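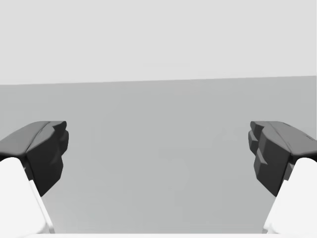 Unit 2 – Teleoperated demonstrations

Record 30 demonstrations per task in Radel. Drive slowly and keep both arms clear of each other. 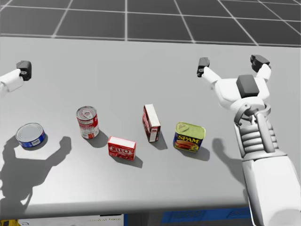
Choose your grasp before you move. Items near the edge of reach are harder. For the grocery task, open the right gripper wide while it is still above the SPAM can, then come down.

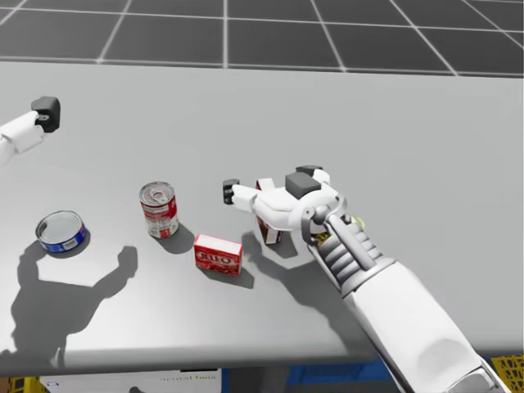
Girkari, August

Delete failed runs before you export. Logs are due in week 14 – put your group number in the file name.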